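Three Paints and a Long Wait: Pauline Whiteley on Teaching Watercolor to Late Starters 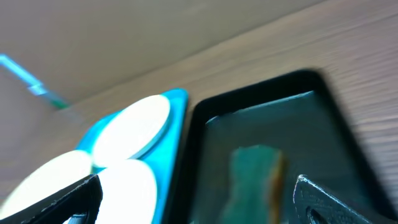
Starting at the kitchen table

Pauline Whiteley taught middle school math until she retired, and she did not pick up a brush until the year after that. She now runs a beginners' class in Treltthorpe, two mornings a week, in a room above the Landar hardware store. Her oldest student is 84.

"Most people who come to me have already bought too much," she says. "They have a box with forty colors in it and they are scared of thirty-seven of them."

She starts everyone on a blue, a red and a yellow. They stay with those for the first month and paint strips of mixed color, which she asks them to label and keep. Some students find this dull and tell her so.

"I say fine, go home and paint a barn. Then they come back and ask how to get the gray for the roof, and we get out the strips."

What to spend money on

Whiteley is firm about paper. She would take one good brush and heavy cotton paper over a full set of brushes and a cheap pad. Thin paper buckles, she says, and beginners blame themselves for it.

"I used a student pad for a whole winter. Every sky I did had a ridge down the middle. I thought it was my hand."

She cuts full sheets into eighths, small enough to finish in a morning. Her water jars are old jelly jars, and she keeps a second one for clean water only.

Learning to leave it alone

The hardest part to teach is waiting. A wash that is half dry will bloom if more water touches it, and new painters tend to go back in to fix a spot that would have settled without help. Whiteley makes her class put their brushes down and walk to the window between layers.

"They talk, they have coffee. One man does his stretches. I don't care what they do as long as they're not holding a brush."

She does the same at home in Navarro, where she paints from six in the morning until breakfast. In July she moves out to the porch, though the paint dries too quickly there for large skies – she sticks to fence posts and tomatoes.

The annual show

Each spring the class hangs its work in the hallway of the Orkis library. Last time the sales came to 2045 dollars, and it all went toward paper and rent for the room.

Whiteley did not put a price on her own pieces. She gives most of them to her sister, who has run out of wall.

"She keeps them under the bed now," Whiteley says. "I've asked for a couple of them back. There's a river one I'd like to try again."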